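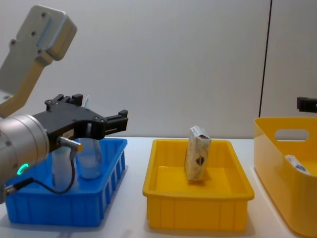 Figure 3. Sorting table with the blue crate at left and the yellow tray in the center. Two clear bottles are standing in the crate.

4.2 Why the bottles went in standing up

I'll admit this is the part of the study I enjoyed most, mainly because I walked into it with a firm opinion and had to give it up. My opinion was that people lay bottles down when they tidy. I do it at home (the recycling box under my sink is a heap), and Hajar Hegazy, who coded the Clivville sessions with me, does it too. So when we wrote the coding sheet we gave lying bottles four separate categories and standing bottles just one. We had to redo the whole sheet in September!

Across the 83 households in Clivville and Bakville, the crate was what mattered. Give people a shallow bin with slotted sides, like the blue one in Figure 3, and they stand the bottles up, even though the walls are low and you'd think the things would tip. Give them a deep bag and they drop everything in any old way. Valtteri Heiskanen had predicted this from his earlier work on pantry shelves, and he was very gracious about it, meaning he only brought it up at lunch.

The gap between the two containers turned out to be worth a look as well. In the layout we used, the blue crate and the yellow tray have bare white tabletop between them, and people treated that strip as a kind of waiting area. Something they weren't sure about (a jar with a lid of a different material, a squashed carton, a bottle with a bit of juice left) got parked there while they dealt with the easy stuff. When we pushed the containers together for the Bakville repeat, the parked items moved to the front edge of the table or stayed in people's hands, and a few folks told us the task felt "rushed" even though we'd changed nothing about the timing.

Clear bottles were a special case. They're easy to overlook once they're in a crate, and 19 participants went back and touched one they had already placed, as if checking that it was really there. I did this myself during the pilot and only noticed when Yi-an Nam played the recording back to me. Colored bottles hardly ever got a second touch. We coded 1451 placements in total, and second touches on clear plastic are the one behavior where Hajar and I never disagreed on a code.

I should say something about color, since reviewers of an earlier draft asked. We never told anyone that blue was for bottles. Most people picked up on it from whatever was already in the crate when they sat down, and they followed along without asking. Leopold Ammann ran a short version with the colors swapped and got the same thing, so I'm fairly comfortable saying that the first items set the rule and the color helps people remember it. How many first items it takes is a different question, and we come back to it in Section 5 with the Munro data.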